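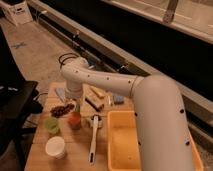 Kitchen & Dining > Tables and Worktops
3 min read

Oil or lacquer on a pale wood table?

meltholm_kitchen
Bought a plank-top table secondhand, stamped 1994 underneath. Light wood, no finish left that I can find. It gets used for everything: cups, fruit, snacks, whatever utensil I had in my hand last. Oil or lacquer? The local shop quoted me $209 to sand and lacquer it.

gratersedge
Oil. Sand lightly with the grain, wipe it down, put on 3 thin coats a day apart. You can fix a bad spot later without redoing the whole top.

Rulter54
Disagree. Oil is fine if you keep up with it, and most people don't. I oiled mine in November and there are already rings by the sink end. Pay for the lacquer.

gratersedge
Rings mean the coats were too thick or you didn't let it cure. Mine gets tomatoes cut next to it every day and it's fine.

Rulter54
Next to it, on a board. Try setting a damp cup on it overnight.

plainshelf
Watch the seams whichever way you go. Crumbs and bits of dried fruit get down in there and lacquer tends to crack along the joints. I scrape mine out with a plastic spatula before I wipe.

meltholm_kitchen
There's a gap at one seam already. Leaning toward oil. Would I fill that first?

plainshelf
Leave it. It'll move with the weather.

Comments (3)

tinlid: Used Zolen oil on ours. Smelled for a week.

Ó Dálaigh: Lacquer, every time.

b_harrow: How long before you can put fruit straight on it?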